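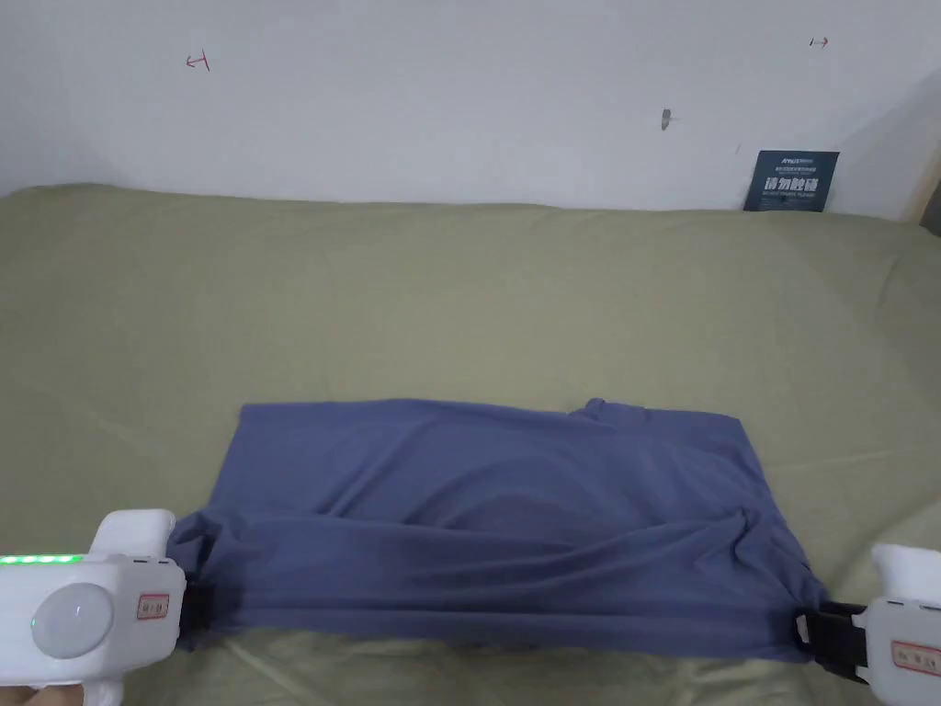

Section 3: Folding and sorting on the bed

This section covers using the bed as a work surface for clothes, with the Pilesmont fitted sheet on and the padded headboard fixed in place. Sections 1 and 2 deal with assembly and with fitting the sheet.

3.1 Before you start

1. Strip the bed down to the fitted sheet. Doonas, throws and pillows go on a chair or in the wardrobe.

2. Pull the sheet tight at all the corners, then run a flat hand from the wall side towards you. Soft creases may stay in. They don't affect folding.

3. Check the gap between the mattress and the wall. If you can get your hand down it, push the bed back until the mattress touches.

4. Take phones, tablets and remotes off the bed, or move them up near the headboard.

Note: The Pilesmont sheet is sold in one green and one sand shade. Either can look more beige or more olive depending on the light in the room, so check the colour name on the packet before ordering a second one to match.

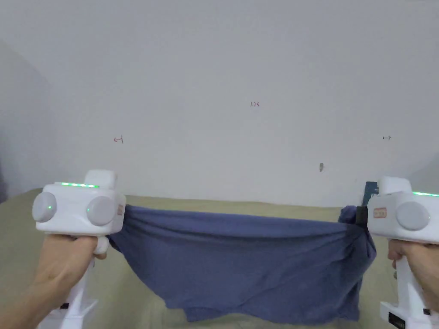
3.2 Opening out a crumpled garment

Dark cotton and cotton blends hold their wrinkles after a spin cycle, and it is easier to get them out before the first fold.

1. Find two corners on the same edge. On a top, use the hem. On shorts or trousers, use the waistband.

2. Lift the garment by those corners and hold it at chest height, clear of the mattress.

3. Draw your hands apart until the edge between them is nearly straight. Stop there. Pulling harder will wave the hem.

4. Lower the far edge onto the sheet first and bring your hands down towards you.

5. Look for lumps along the far edge and flatten them from the centre outwards. A lump usually means a sleeve, pocket or drawcord is caught underneath.

Caution: Do not stretch knits or anything marked with the Peltar care symbol for elastic yarn. Lay these down loosely and smooth them with your palm.

3.3 Folding

1. With the garment flat, turn the near edge up in a long, even band. Keep hold of both corners so the band doesn't twist.

2. Smooth the band from one side to the other. If the middle sags, let go, pull the edge straight and turn it up again.

3. Fold one side in to the centre, then the other.

4. Fold in half from top to bottom and move the piece to the foot of the bed.

Note: Folded pieces fit the Ledesma under-bed drawer standing on edge. Drawer weight limits are in Section 5. 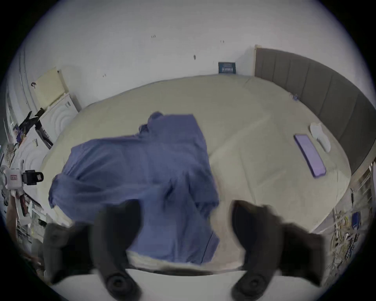
3.4 Small items

Socks, hankies and washcloths tend to work their way up towards the headboard while larger things are being folded. Leave them until last, then pair and fold them together.

1. Check along the base of the headboard and down between the upholstered panels.

2. Check along the wall side, where the sheet bunches.

3. Return chargers, hair ties and anything else that isn't laundry to the bedside table.

Caution: Do not stack folded clothes against the headboard overnight if they are still damp. Moisture can mark the grey fabric.

3.5 Clearing and resetting the bed

1. Put away all folded pieces before you touch the sheet.

2. Brush off lint with a dry clothes brush, working towards the foot of the bed.

3. Tuck the sheet back in along the wall and re-tension the corners.

4. Wipe scuffs on the wall with a barely damp cloth. Try it on a hidden patch first if the paint is matte.

Users of earlier versions of this guide have sent in remarks on this section through the Flomberg service page. One is printed below.

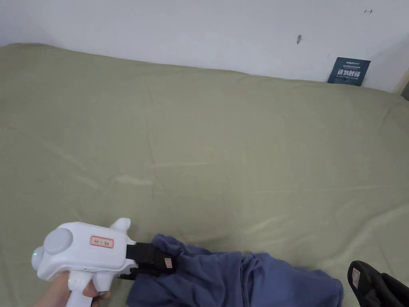

I'd change the order in 3.5. Tucking in the wall side means kneeling on the bed, and that pulls out the corners I've just done, so I do the wall first, climb off, and leave all four corners to the end. The lint brush works better after that as well. Could you also say how often the sheet should be washed if it gets used for folding every day?

Reply: The order of steps 2 and 3 can be swapped without any trouble. For daily use, wash the sheet weekly on a warm cycle and line dry it. Washing and drying temperatures are listed in Section 6.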